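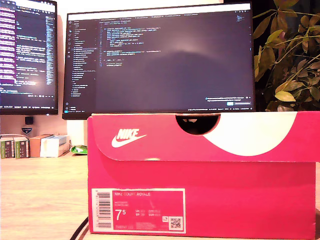 May, the box of letters

I finally started with the letters this evening. They have been waiting in my room since I came back from my aunt's apartment, and every night I found some other work which was more urgent, for example washing the window or answering an email from the bank. Tonight I had no other work. I made tea, closed the door, and told myself that I would read for one hour only.

I read until after midnight, so I am writing this with tired eyes and I will probably find mistakes tomorrow.

My aunt kept everything. My mother always said it as a criticism, but now I am thankful. The letters are from the years when she lived in Rullinness and worked in the kitchen of the small hotel there, and later from the time when she was already back home in Nisau and her friends from the hotel continued to write to her. I knew the name Rullinness from childhood. For me it was a place like in a fairy tale, where it rained every day and people ate potatoes with everything. I didn't know that she was there for so long, and I certainly didn't know that she wanted to stay.

The greatest number are from Glenys Bickerstaff, who was the cook. Her handwriting is terrible. I needed almost the full hour for the first three letters, because her "n" and her "u" and her "r" are the same letter. I wrote the difficult words on a separate paper and tried every possibility. One word I read as "moose" for a long time, and I was quite surprised about it, until I understood that it was "mouse." There was a mouse in the flour store. She wrote two pages about this mouse. She was very angry with it and also, I think, a little fond of it.

What I like in her letters is that she never explains who the people are. She writes that Liam has again left the gate open and that the sheep were on the road, and my aunt of course knew which gate and whose sheep. I don't know. I have started a list of the names with what I can guess beside each one. Liam Crabtree: has a gate, has sheep, or works for the man who has sheep. Sings. Owes Glenys for a dish which he broke. In a later letter he has paid for the dish, and she writes that she didn't expect it and that now she has nothing to complain about until Christmas.

Kieran Fahy is a more difficult case. He appears first in a postscript: "Kieran asks after you. I said you were well." Then in the next letter, again at the end: "K.F. asks after you." Then for several letters nothing. Then a whole paragraph, where she says that he has taken work on the boats and has sold his bicycle, and that he came to the kitchen to say goodbye and stood there with his hat until she gave him soup. I read this paragraph many times. She doesn't say one word about my aunt in it, and still I have the feeling that the whole paragraph is about her.

I can't ask anybody. My mother says that she never heard this name. I called her before I ate dinner and read it to her, and she was silent and then she said, "Your aunt had very good English," as if this was the answer to my question.

It's true about the English. I found one letter which my aunt began and didn't send, and it is strange to see it, because she makes the same mistakes as I do. She forgets "the" and then she puts it where it should not be. She wrote "I am here since one week" and crossed it out and wrote it correctly, "I have been here for a week," exactly the sentence which my teacher made me write on the board when I was fifteen years old. The unsent letter was written in Nisau. It says that the plums are ripe and that the train was 39 minutes late and that her mother had become small. Then the page stops. There is no name at the top, only "Dear," with a comma after it.

I was thinking for some time about that comma.

One letter has a recipe inside, for the brown bread of the hotel. It's for the hotel kitchen and begins with a quantity of flour that would fill my bathtub, and Glenys has written at the side, "divide as you see fit." I'm not good at such calculations, but Rocío is, and when I sent her the list she answered very fast with numbers for one loaf. She also asked what is "bread soda." I believe that it's the same as baking soda. I will look it up before I put it in anything. The oven temperature in the recipe is "hot," and the time is "until it knocks," which I had to read three times. It means that one should knock on the bottom of the bread and listen. My aunt did this! I remember it very well, she held the bread near her ear like a telephone, and we children laughed about her. I thought it was only her own custom.

Practical things, so I don't forget them. The letters are not in order. Some have no year and Glenys often writes only "Tuesday night" or "after the rain," so the dates must be found from the contents. I have begun to put a slip of paper around each one with a number in pencil. Tonight I did 19 of them, and I have not chosen the best system, because already there are two which must go between other two. Hyun-seo said that I should leave space between the numbers, as in a library, and go by tens. She worked in an archive when she was a student, and I should have asked her at the beginning. Tomorrow I will erase everything and start again with 10, 20, 30. She also told me not to use metal clips, because of the rust, and not to flatten the folded pages by force. I had two heavy dictionaries on top of one of them when she told me this. I took them off.

She offered to come and help on the weekend. I said yes for the work, but I noticed that I didn't want her to read the part with the soup. It's silly, these people are nothing to her, and they were nothing to me also until tonight. I will put that letter away in the drawer before she comes and I will show it to her later, perhaps.

There is still one envelope that I didn't open. It isn't from Glenys, the handwriting is small and goes up to the right side, and the stamp has been cut off, I suppose by one of my cousins who collected them. On the back somebody has written 1010 in pencil. I don't know if it's a house number or a time of the train or something from the post office. I held it to the lamp like a person in a film. I could see that there is one sheet inside, not more.

I want to read it in the daytime, after I have slept, and with the list of names next to me. It's possible that it is from the dentist.

To do: buy soft eraser, ask Mother which year the hotel closed, return the dictionary to the office, buttermilk.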